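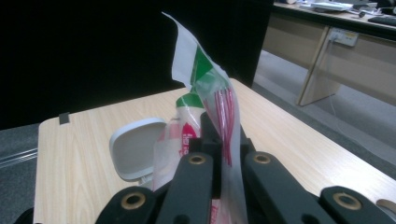 Updated May

Old mixtapes, 12 inches, promo CDs. Had a message asking how to look after the lot without spending a fortune, so quick notes from the spare room. Mostly rap records because that's mostly what I own, but wax is wax.

Records first. Stand them up. Always. Never flat in a pile, you'll get ring wear on the sleeves and warps on the bottom ones. Not jammed in tight either, you want to be able to flick through with a finger. If they lean, add a bookend or a few more records (good excuse).

Keep them off the outside wall if it cops the arvo sun. And off the floor if you're anywhere damp. My first place in Barnton had a wet corner behind the shelf and I lost a whole run of DJ-only white labels to mould before I twigged. Sleeves went first. Vinyl itself washed up ok, the paper labels never did.

Washing. Distilled water, one tiny drop of dish liquid, soft microfibre cloth. Go round with the grooves, never across. Keep the label dry. Rinse with more distilled, stand in a clean dish rack till properly dry. Mine take most of an evening. Do not use the kitchen sponge. Do not use window cleaner, it strips all sorts. And leave shellac 78s out of this completly, different job.

New inner sleeves after a wash. No point putting a clean record back in a filthy paper one. Poly lined are best. I buy the Cisine ones, they come flat and don't cling. Keep the old inner if it's printed, just slip it in behind.

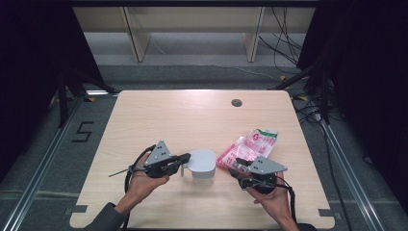
zildale_wax

Price stickers. Hairdryer on low, 15 seconds, then lift a corner with a fingernail. Slowly. If the sleeve starts to fur up, stop and warm it again. Leftover gum comes off glossy sleeves with a bit of eucalyptus oil on a cotton bud. Matt sleeves, don't. It leaves a stain and you will look at it forever.

Tapes. Different animal.

Rewind to the start before you put them away, and play each one through every so often so it doesn't stick to itself. Store upright in the case. Away from speakers, magnets in there. Same goes for the top of the amp, which gets hot as well.

Felt pad dropped off? Happens with all the cheap mixtape shells. Pinch a pad from a dead tape, tweezers, smallest dab of glue you can manage. Let it set overnight before it goes anywhere near a deck. If the shell is welded shut you'll need to crack it and move the reels to a screw-together shell. Do it over a tray. The little rollers bounce.

Clean the deck too. Isopropyl on a cotton bud, heads and capstan, till the bud comes away clean. Pinch roller gets a barely damp one. Muffled highs on an old radio freestyle tape is dirty heads more often than the tape being stuffed. Try that before binning anything.

Dubbing tapes to the computer: set the level off the loudest bit, usually the host shouting over the intro. Leave some headroom. I do 3 or 4 sides a sitting, any more and I stop listening properly and miss dropouts. Name the file straight away. Station, show, side. "tape new FINAL 2" is no use to anyone, ask me how I know.

CDs. Wipe from the middle out, straight lines. Not in circles. Cracked jewel case, swap the case and keep the tray card. Promo ones in cardboard wallets go in a shoebox standing up, with a strip of card between artists.

Labels for the shelf. Cut-up cereal box, marker, done. I file by label then artist. Everyone else files A to Z and yes it's probably more sensible.

Moving house: small boxes only. A big box of records will go through the bottom on the driveway. Spine edge down, towel in the gap at the top, and write RECORDS on the side, not on the lid, so you can read it when they're stacked.

Stylus. Brush back to front, dry, every few sides. If it sounds spitty after that check teh tracking weight before you blame the pressing.

Will do slipmats and crossfader cleaning next time. Got 13 tapes on the bench still to dub.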